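From: Figueiredo
To: gadix-handheld list
Date: 15 April 2019
Subject: Re: [gadix-handheld] How many demos before it's worth training?

Hi all,

Good question from the Pleselar lot, and since I've just spent far too long making this exact mistake I thought I'd answer it properly. Quoting the bit I'm replying to:

> We're about to start collecting our own examples with the handheld
> grippers and we can't agree on numbers. Half of us want to do one
> appliance over and over until we have a big pile, the other half want
> a few goes each at lots of different things. Also, does it matter
> who does the collecting? At the moment it's one person, who has got
> very quick at it. And do you keep the fluffed ones or bin them?
>
> Last thing, how fussy are you about tidying up first?

I'll take these in the order that suits me, sorry!

On numbers: our first proper go was 100 examples of opening one door, all on the same machine, all started from the same spot with the same run-up. The training curves looked lovely. Then we shifted the machine a bit further along and the policy went for the place where the door used to be, every single time. It had learned a spot in the room and we'd spent days teaching it that. So I'm firmly with the second half of your group, with one warning, which is that a couple of goes per appliance wasn't enough for us either. What we've settled on is 8 goes at each arrangement, then move something (the machine, your feet, the stuff round it, the height you start from) and do another 8. It's a faff, and the moving takes longer than the demos do, but the last batch was 26 arrangements and it beat the old pile easily on our held-out runs.

On who does it: please get more than one person! Your quick one is probably very good, but quick people have habits. Ours always came in with the left hand first and kept the right one parked in the air, and of course the model parked its right hand in the air too, even when the job plainly needed both. We've now got five people taking turns and the data looks messier and works better. Slow people are useful as well, they hesitate in sensible places. The one thing I'd ask of everyone is to start with both hands where the cameras can see something useful and hold still for a moment before moving off, otherwise lining up the two sides afterwards is misery.

Fluffed ones: keep them, but label them. If somebody misses the handle, backs off and gets it second time, that's gold and goes straight in with the good ones. If they drop something or give up halfway, it goes in a separate folder and we don't train on it. What I really would bin is anything where tracking jumped. Have a look at the trajectory before you move on to the next arrangement, it takes moments and it's much nicer than finding out the following week. (Ask me about October. No, don't.)

Oh, and do check your marker cubes for scuffs and greasy thumbprints. I lost an afternoon to a thumbprint.

As for tidying, I used to be terribly fussy and I've given up on it. We did a set with everything cleared away and a plain backdrop, and the policy fell over as soon as there was a box in view. These days I leave things more or less as they are, with other appliances crowded round the washing machine and people about in the background: 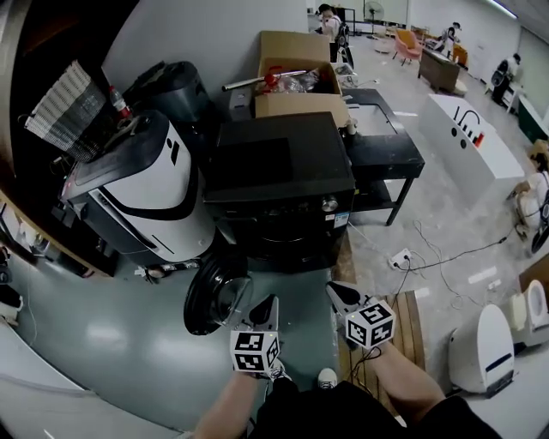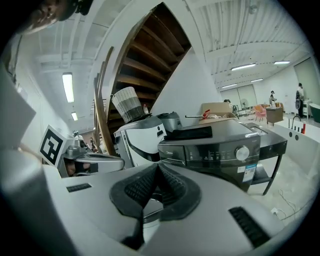 The only thing I do insist on is sorting out cables where people are going to be stepping, and that's for our ankles more than for the data. Lighting I leave alone too, though we try to spread each batch over different times of day if the room has windows.

Two smaller bits while I'm typing. Write down the arrangement before you start, in words, in the same file as the recordings. We use Flodeck for this and it's fine, but a text file would do the job. And have a break every so often, because arms get tired, and tired demos droop. You can see it in the plots, the hands sink lower and lower through the session and then bounce back up after tea.

If anyone on here has tried mixing door-opening with knob-turning in one batch I'd love to hear how it went. We've kept them apart so far, mostly out of cowardice. I can share our split lists and the little script that flags tracking jumps if that's any use to Pleselar, just shout and I'll post them to the list.

Cheers,
Figueiredo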